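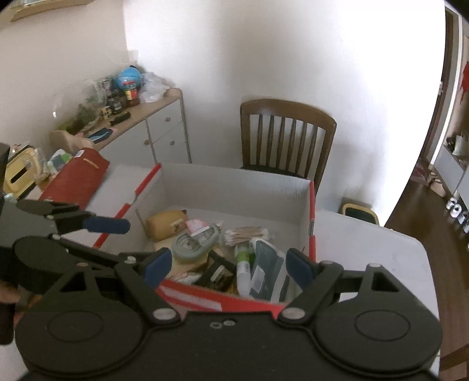
Sorting a mixed box with a pair of hand-held grippers.

About Lirkier

Lirkier is a small company that collects and prepares training data for household robots. We started with 4 people and one pair of grippers, and the work has stayed close to what it was then. An operator stands at a table in an ordinary room, holds a gripper in each hand, and does a household job from start to finish. The recordings go to our customers, who use them to teach robot arms the same kind of job.

Most of what we record is tidying, packing and sorting. Small mixed goods are the part customers ask for most. Cotton swabs in a clear wrapper bend when they are squeezed, and a plastic case doesn't, so an operator has to close the fingers differently for each. New operators spend their first 20 hours on boxes before they move on to drawers and clothing.

We work in homes and furnished rooms. Our office in Villey has desks, a repair bench and storage, and no recording is done there.

Visits and open days

We held our first open day in February and the second in April 2025. Groups are kept to 9 people so that everyone can stand near the table. A visit lasts 30 minutes for the demonstration, plus as long as people want for questions. Past guests have included the robotics club from Kamolrat School and two engineers from Grikix, who stayed most of the afternoon and asked mainly about cables.

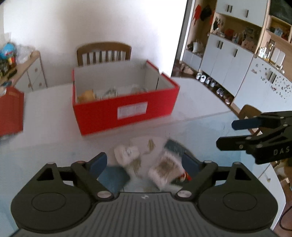

Napaporn Inthanon

I run the demonstrations at Lirkier and wrote this page. Before this I trained packers in a warehouse, and a lot of that carries over. People who are new to the grippers tend to squeeze too hard and look at their hands. I ask them to look at the item and slow down.

At an open day I start with a box on the table and work with both grippers. I talk while I do it, and I stop when someone wants to see a grip again. Paper and soft wrapping are harder than they look - the pads can close on one layer and leave the rest behind. Dropped items stay in the recording. We mark them in the notes and carry on.

After that, guests can try. Children over 9 are welcome if an adult comes with them.

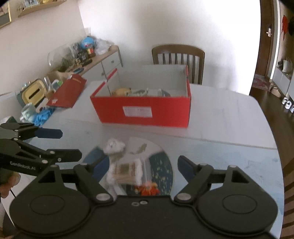
Do I need to know anything about robots before I visit?
Most of our guests have never used a gripper, and the demonstration is planned for them. Wear sleeves that you can push up, and tell us ahead of time if you would like to sit while you try it.

To ask for a place at the next open day, write to the Villey office with your name and the size of your group.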